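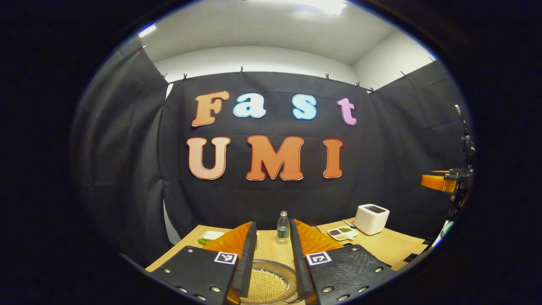 The arm is the cheap part: a lab equipment buyer on budgets, beans and freight

Home | Features | Shop Floor | Money | Back Issues | Subscribe

The person who buys the equipment at Hodis would like it known that she has never once been asked what she wants. She has been asked what it costs, whether it can be had by March, and whether there is a cheaper one. She agreed to talk to us on the condition that we leave her name out, on the grounds that sales reps read these pages and she already gets enough fruit baskets.

Hodis teaches robot arms to handle small everyday things, which in practice means people spend a good part of the week moving beans. A person picks up a hand-held gripper, does the job at the table, and the recording goes off to become training data. Later an arm with the same sort of fingers has a go. Between those two events stands a purchase order, and behind the purchase order stands our interviewee, with a spreadsheet she describes as "mostly grudges."

We met in her office, where the good chair is reserved for parcels.

She started with the arms, as everybody does. The lab was setting up a second station and needed two of them, and the principal researcher had already picked a model from Fustard on the strength of a video. "It was a lovely video," she said. "The arm folded a towel. I asked if we were planning to fold towels and there was a silence. We were planning to pick up soybeans."

She asked for quotes from Fustard and from Parolo, laid them side by side, and found that they couldn't be compared. Fustard's price included the controller and left out the mounting plate. Parolo's included the plate, a year of support and something called an onboarding day, but the controller was on page four in a smaller typeface. "So you retype them both into your own list," she said. "Everything you need to get from a crate to a moving arm, one line each, and you make them fill in every line. If a line's blank, it isn't free. A blank line is going to cost you the most of anything on the page."

The blank line on the Fustard quote was freight. The blank line on the Parolo quote was the emergency stop.

"I did ring them about that," she said. "They told me most customers have their own. I asked where most customers had got theirs. He said he'd look into it."

In the end Fustard won, partly on price and partly because their technical contact answered questions with sentences. The arms came to $28,000 each before anything was bolted to them, and she had budgeted for that to the dollar. What she hadn't budgeted for properly, the first time round, was what hangs off the end.

"People think of the arm as the robot," she said. "The arm's a very expensive shelf bracket. The work gets done by the fingers, and fingers wear out."

The soft pads on the fingers are her favourite example, and she has given the talk before. Each one is a small piece of ribbed orange material that costs less than lunch. They tear, they pick up dust, they go shiny. When one goes, the grip changes, and the recordings made after it don't match the recordings made before. The lab then loses an afternoon arguing about whether this matters, with salaries running the whole time. She now buys pads by the bag and books them under consumables, next to the beans.

There is a line for beans. It took two meetings to get it approved.

"Finance sent it back as groceries," she said. "We aren't allowed to claim groceries. I wrote a justification saying they were granular test media and it came back signed the same day. They're from the bulk bins up the road. Now I've got a file of receipts from a supermarket with 'granular test media' pencilled on them, and some auditor is going to have a nice time."

We asked whether the hand-held grippers were a saving. They were sold to the management that way, she said, and she had written part of the pitch herself. Collecting demonstrations by hand means an arm isn't tied up all day while somebody steers it through a chore. A person with a gripper can work at any table. Fewer arms, more data, a slide with an upward arrow.

"It's mostly true," she said. "You do get more out of a morning. But then you've got another gadget with a camera on it, and it gets dropped. An arm doesn't get dropped. An arm weighs too much and it's screwed down. I'd put in for no spares at all. I learned."

She now insists on two spare hand-held units in the cupboard at all times, charged to the project that last dropped one. The printed square markers on the fingers, which the software uses to work out how far open the gripper is, get replaced whenever they scuff. Those cost nothing except for the afternoon when somebody printed a batch at the wrong scale. She would rather not go into that.

Then there is the room. Grant applications rarely have a line for the room. Hers now do, and she reads it aloud with some pride: tables, lighting, backdrop cloth, clips, cable covers. The black cloth keeps the walls and whatever is going on behind the table out of the recordings, and she had been quoted for a photographic backdrop system with a motorized roller. She bought fabric and a box of clips.

"It's got wrinkles in it," she said. "I was told it would have wrinkles in it, by the man selling the roller. I said the beans wouldn't mind."

The lighting was less of a triumph. The lab had assumed ceiling lights were somebody else's department, and found that the building agreed with them without saying whose. She recommends finding out who owns the lights before signing for anything that has to see. The same goes for floor loading, the outlets and the width of the door. At the old premises a crate from Cuevas Freight spent a weekend in the loading bay with a tarp over it because it was wider than the lift.

On delivery times she is calm in the way of someone who has used up the alternative. Fustard promised the arms in six weeks. They took 14. Nothing had gone wrong, exactly. The salesperson's six weeks had started at a different point from hers, namely when the factory felt like it.

"Ask what day the clock starts," she said. "Is it the order, the deposit, or the confirmation? Get it in an email. I didn't, and I had a graduate student on a paid term with no arm. He sorted cables. They were beautifully sorted."

This is also why she dreads March. The fiscal year closes, money that isn't spent goes back, and every lab in the country orders at once. She has watched colleagues buy things in the last week of it that they would have laughed at in the fall. She bought one herself, a tool changer that would let an arm swap grippers automatically. It's still in the box. The lab owns one kind of gripper.

Her own method is a short list, priced and approved ahead of time, of things that will be needed sooner or later whatever the research turns into. Finger pads, cables, a spare power supply, storage drives. The drives, she said, are where new labs come to grief. A camera running all day fills them at a rate that sounds made up, and someone then proposes deleting the bad takes, and someone else says the bad takes are the interesting ones, and by the time they've settled it she has ordered another drive.

Would she lease? She has looked at it. A lease makes sense if you know what you'll be doing when it ends, and she has yet to meet a researcher who does. The penalty clauses also tend to assume the thing will come back the way it left. "Ours have had holes drilled in them," she said. "By people with doctorates."

And second-hand? She brightened. She'd buy a used arm tomorrow if it came with its controller, the hours on the clock and the name of someone who'd worked with it. She wouldn't touch one without the controller at any price, including nothing. She has been offered one at nothing. It was in a barn.

Before we left we asked what she'd tell a small shop or a college department buying its first setup. She thought about it for a while and moved a parcel.

"Do the job by hand first," she said. "Put the actual bowl on the actual table. Stand there for a week and do it, and write down everything you had to get up and fetch. That's your equipment list. Then ring the arm people."

The phone went. It was Fustard, asking if she'd had a chance to look at the new model. There was a video.

Filed under: Automation, Capital Spending, People Who Sign For Things

Comments (4)

Reader in Moncton: The bit about blank lines should be stapled to every quote form. We got caught on the mounting plate. Ended up having one cut locally and it was better than theirs, but still.

Reader in Red Deer: We lease and it's been fine. Nobody here has a doctorate, so maybe that's the trick.

Reader in Thunder Bay: What did she end up doing for cable covers? Ours lift at the corners and the cart catches on them every single time.

Reader in Guelph: If that tool changer is still in the box I would be interested in the tool changer.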